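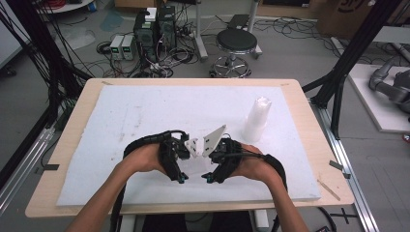
Good Practice for Hand-Held Gripper Demonstrations
Student Project Report, Flurdale Technical College

1. Purpose
The project was asked to draft working rules for recording manual tasks with hand-held grippers. The rules were tried in the Undgate laboratory over one term, during which 1,305 demonstrations were recorded.

2. Rules adopted
2.1 The operator fastens both grippers and checks the straps before recording starts.
2.2 Cables are led back along the forearm and kept clear of the fingertips.
2.3 The work board is fixed to the table and not moved within a session.
2.4 No session exceeds 300 demonstrations – breaks included, this fills a morning.
2.5 Any robotic arm within reach of the table is powered off.

3. Findings
Of the recordings, 1,000 met the acceptance criteria on first review. Most rejections came from rule 2.3. Rule 2.5 was broken 4 times, always at a change of operator, and a sign-off sheet has been added to the Skalier log.

4. Open points
Floor cabling is not yet covered. A draft clause will be submitted in September.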